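The Mengal pie maker, after a month of pies
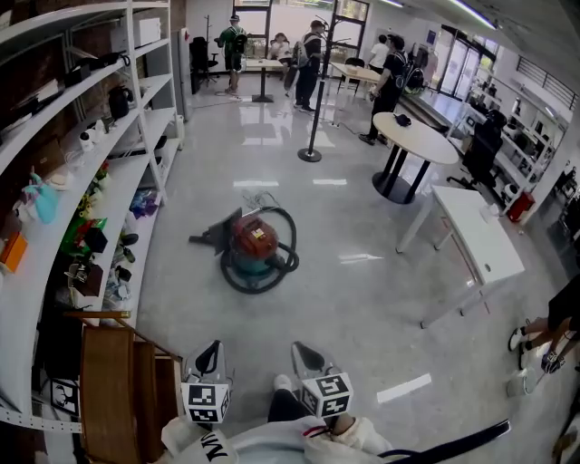
White shelves along one side, the vac in the middle of the floor.

Thursday, September 16, 2021

I have wanted a pie maker ever since the bakery in Sirkden stopped doing the little steak and onion ones on a Friday. I'd pop in for one on the way home, eat it in the car with the heater on, and then pretend to be hungry for tea. When they went, I tried the supermarket ones (soggy) and the chip shop ones (don't get me started), and in August I finally gave in and bought the Mengal from Fullance, the kitchen shop on Girham Road.

It does four pies at a time, each a bit bigger than my palm, and you get a plastic cutter in the box for the bases and lids. The instructions are one folded sheet and the recipes on the back are mostly apple. Plug it in, wait for the green light, drop in the pastry, fill, lid on, close it up. The book says ten minutes. I found that 13 was the magic number with shop-bought shortcrust, and a touch longer if the filling's come straight from the fridge.

First go was a disaster, I'll admit. I got greedy with the gravy and it came out of the sides, down the front and all over the worktop, and the smell of burnt gravy hung about till Sunday. Second go I used leftover chicken and leek, thick enough to stand a spoon in, and oh my word! Proper crisp bottoms. I've not had a bottom like that out of my oven in years, even on the hot tray.

Since then we've had cheese and potato (lovely, needs more pepper than you'd think), corned beef and onion (my dad's favourite, he had 3 and took another home in foil), and a curried lamb one which was a bit dry, though that was my fault for using the end of the joint. Sweet ones come out well too — I did cherry with a tin of pie filling and a splash of almond essence, and they were gone before the custard had thickened.

Puff pastry on the lid, shortcrust underneath, is the way to go. All puff and the middle stays pale and chewy. Filo I wouldn't bother with.

Now the grumbles. The lead is far too short, so mine has to live next to the kettle socket and one of them is always unplugged. The catch is stiff, and if you've filled the pies high you have to lean on it. The plates don't come out either, so you're wiping round the rims with a damp cloth and poking at the hinge with a cotton bud, and a bit of cheese is still stuck in there from the second week. The outside gets very hot as well, so keep little hands away.

It also takes up more room than it looked like it would in the shop. It'll stand on its end, but then the cutter won't fit beside it, and I've lost that twice already. A saucer does the lids, but for the bases you do want the proper thing.

Would I buy it again? Yes, and I'd get the same one, though I'd look hard at the six-pie version if there were more of us at home. It's made my Friday nights very happy. Tonight is ham and pease pudding, which I've had my doubts about all week, and there's a spare bit of pastry in the fridge in case it needs to be jam instead.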